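Ticket 1341: Virberg dish rack, cups not draining
Status: open
Opened: 2022-02-24

Hello again, and thank you so much for getting back to me about my Virberg rack! I did try turning it the other way on the table as you suggested, and I'm sorry to say the cups still end up with a little puddle under the rim. The black wire itself is lovely and I'd hate to send it back.

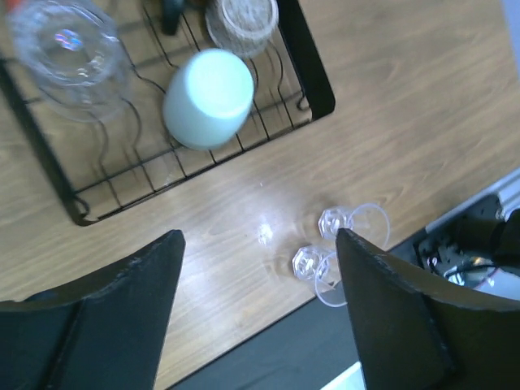

Page 2 of 5

The pale green cup is the one that bothers me most, sitting upside down among the wires with its nice flat bottom in the air. My clear plastic wine glasses have never liked the rack at all, so they go on the wood beside it, lying on their sides. Would the Louro tray fit underneath, do you think? I've had the rack since August and would happily pay for one.

Reply from Grarnumari support: Tray requested, please allow 28 days.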